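4.2 Labour on the Oltmont grade

The Oltmont grade is a wonderful thing to study, and the pay books make it better still. They list 2,699 men by name, with the camp each slept in and the tools he was charged for. Ocampo and Riihimäki read these charges as a form of debt. We read them as a record of skill — a man billed for drills was cutting rock. 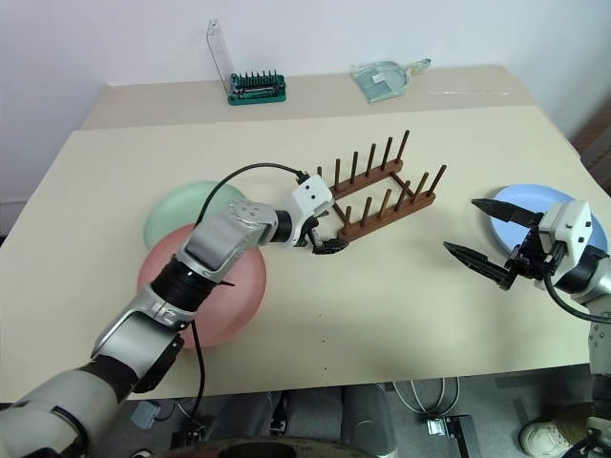 Figure 3. Bit set and dustpan on a work table, with two robot arms.

Who cut the rock at Naswood? Crews from the Tradville camp did, 100 men at a time, working through to November.

Their neighbours hauled the fill by cart, and the colour of the clay still shows which pit each load came from. Margaritis walked the line with us and matched 10 pits to entries in the books, a thrilling result for so plain a source.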